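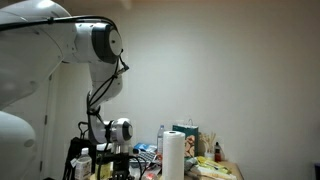 Re: [home-machines] Can it clear a table yet?

From: Kilian Schnyder
To: home-machines list

Hi all,

Gavin, I started answering you over breakfast and it got long, so grab a coffee.

Gavin Urquhart wrote:

> Been lurking here since December and I have a plain question for the
> people who get to stand next to these things. My mother is in a flat
> in Urkdale and her kitchen table has pretty much vanished under stuff.
> Mail, snacks, pill bottles, you name it. My sister keeps sending me
> clips of robots folding shirts and says we should just wait a year
> and buy one. Is she dreaming? I don't need it to cook. I'd be happy
> if it could clear a table and put things where they go. I ran the
> maintenance crew at Dellcombe for years so you can give me the real
> version, I won't cry.
>
> Also, what would you even pay for that? I had 3000 in my head.
>
> Gavin

OK, the real version. Your sister is dreaming, but a bit less than she would have been when I joined this list.

The picture at the top is the table I use for exactly your question. That's the big white arm on the left, with the black gripper hanging down over the keyboard. Everything else is the job: paper towels standing on end, a water bottle, a teal gift bag with cookies printed on it, a heap of yellow and pale green snack packs, a container of wooden sticks, a little dark red bottle toward the back. I think your mother's table would feel right at home with it!

So, going by my own runs with this kind of mess. Paper towels are easy. It's big, it's white, it stands up, and if you squeeze it a little too hard you've dented a paper towel roll and life goes on. Same with the small bottles as long as there's room for the fingers to get down on both sides. When there isn't room (and on a real table there never is) the arm goes in for one thing and bumps its neighbor, and then the neighbor is lying down and everything it had planned is out of date. The better software looks again and makes a new plan. The other kind closes its fingers on air and carries the air very carefully to the bin.

Snack packs drive me up the wall. They're shiny and crinkly, they lie on top of each other, and the edge of one looks a lot like a wrinkle in the next. I did 60 picks from a heap of those one evening and got 43 clean ones. Clean meaning one pack, in the bin, not dropped on the way. Most of the rest were doubles, which your mother might not mind, I suppose, but a person would have done the whole heap in one armful.

Rope handles on a gift bag are worse than they look. You'd think a handle is there to be grabbed, right? But they flop, and a finger can go through the loop without the gripper knowing it, and then when it lets go the bag comes along for the next trip. I've started having it take the bag by the top edge and that goes better if the bag isn't heavy.

The part I think your sister's clips skip is the "where they go" bit. Moving a thing from A to B is one problem. Knowing that the sauce goes back in the cupboard, the keyboard stays, and the blue package is something you were saving for somebody is a whole other problem, and it's different in every house. I have to tell mine. I've got a list taped up by the door and I type it in, and if I bring home something that isn't on the list it goes in the "ask me" bin. Some nights the "ask me" bin is the fullest thing in the room.

Speed, too. You ran a crew so you'll care about this. I can clear that table by hand in 2 minutes. The arm takes most of an episode of whatever I'm watching, and I keep one eye on it the entire time, so it hasn't saved me anything yet.

On the money, 3000 won't get you there. It might get you a small desktop arm and a very long hobby. The big ones like mine are still priced for labs and shops, and then somebody has to look after the cables. You know how it is with cables on anything that bends, you must have replaced miles of them at Dellcombe.

Where I would say yes today is the shop floor. We have a cell at Baumgartner that loads Waltar trays, same part, same spot, same light, and it runs through lunch with me out of the building. I trust it completely. Put one gift bag on that conveyor and I'd be running back with my sandwich in my hand.

For your mother, I'd get a couple of wide, shallow bins with big labels and have your sister come over on a regular day. When a machine can do it in a kitchen it hasn't seen before, I'll post it here in capital letters.

If anyone else has numbers on wrappers I would love to see them, especially with suction, which I haven't tried. And Gavin, if you get a chance, send me a list of what's on her table? I'd like to set mine up the same way and see how far it gets.

Kilian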